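Notebook > Diary > 2023

Filed under: learning to swim, small towns, moving

29 March 2023

Today I swam one full length of the pool in Zuvamcombe without touching the wall or the rope. 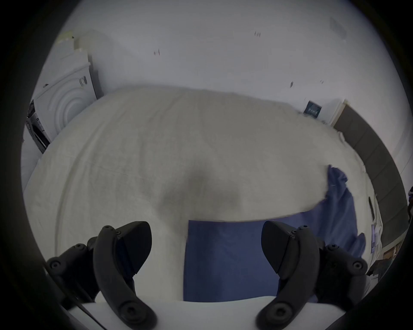

I am writing this down the same evening, before I start to make it bigger in my memory. The length is 25 meters, and a child can do it. But I grew up in Bokari, where the river is brown and fast and my mother forbade us to go past our knees. All my life I have told people that I do not like water. The true sentence was that I could not swim, and in English I found it easier to say the first one.

I joined the beginners in September. The course for adults costs 165 for ten lessons, and I paid for it twice, so now I have put more money into this than into my winter coat. In the first lesson we only blew bubbles. I held the edge with both hands and I thought, I have a university degree and I am blowing bubbles. The woman next to me had purple nails and held the edge as hard as I did. We did not speak until the fourth lesson, and then we spoke only about the shampoo in the showers.

The hard part for me was the breathing. The teacher says "breathe out under the water" and this is four or five easy words, but my body refused. It kept the air in, the way you keep money in a strange city. Then I came up full of old air and I had no place for the new one. For many weeks I swam six strokes and stood up. Six strokes and stood up. I know the floor of the shallow end very well. It has small white tiles, and one row where somebody repaired it with tiles of a slightly different white.

This morning the pool was quiet, because the schools did not come. I took the lane by the window. I did not plan anything special. I pushed from the wall and I hummed, which is a trick from the teacher, since you cannot hum without letting the air go out. I hummed the song from the old Plukico biscuit advertisement that was on the radio when I was small. It is a silly song and it has only two lines, so it repeats very well. I turned my head, I breathed, I hummed again. At some moment I saw the dark line on the floor go down and I understood that it was the deep part. Usually here I take the rope. My hand even went a little to the side for it. But I was in the middle of the second line of the song and I wanted to finish it first, and then I was already past.

I touched the wall with my head and not with my hand. It hurt. A man in the next lane asked if I was okay, and I said "Yes, I swam it," and he said "Good," and went on with his turn. He had no idea what he was saying good to. I was happy with it anyway.

Afterwards I sat on the bench in the changing room for a long time with the towel on my shoulders. My legs were shaking. I ate the banana I had brought and then also the sandwich which was meant for lunch.

I missed the bus of half past eleven and walked home by the upper road. It is longer, but there is no traffic and you can see the fields. The blackthorn is white already on the side where the sun comes. My hair was wet and the wind was cold, and my mother would have shouted at me for this. I bought lentils and soap at Prajapati's, and the good rice, which was on offer. I almost told the cashier about the pool. I had the sentence ready in my mouth. Then there was a queue behind me, so I only said that I had my own bag.

In the afternoon I telephoned home. The line was bad. I said it three times, each time louder: I swam, I swam, I can swim. My mother asked how deep it was. I told her two meters and a little. She was silent, and then she asked if there was a person watching. I said there is always a person watching, on a high chair. She said good, and then she told me for twenty minutes about the roof and the price of the new gutter, and that the neighbor's goat was in the beans again. I think she was pleased. She called me by my small name at the end, and she does not do this on the telephone as a habit.

I looked in my English dictionary tonight for the word "length," to see if one can say "I swam a length" or must say "the length." Both seem possible. I prefer the first one, because it sounds like there will be more.

My ear still has water in it. I tried jumping on one foot in the kitchen and it did not help. Tomorrow I have the early shift, so there is no swimming until the day after. The costume is hanging over the bath and the whole flat smells of chlorine. I must remember to buy shampoo, the green one, and to ask the teacher what I should do about my left arm, which goes into the water like a falling plank.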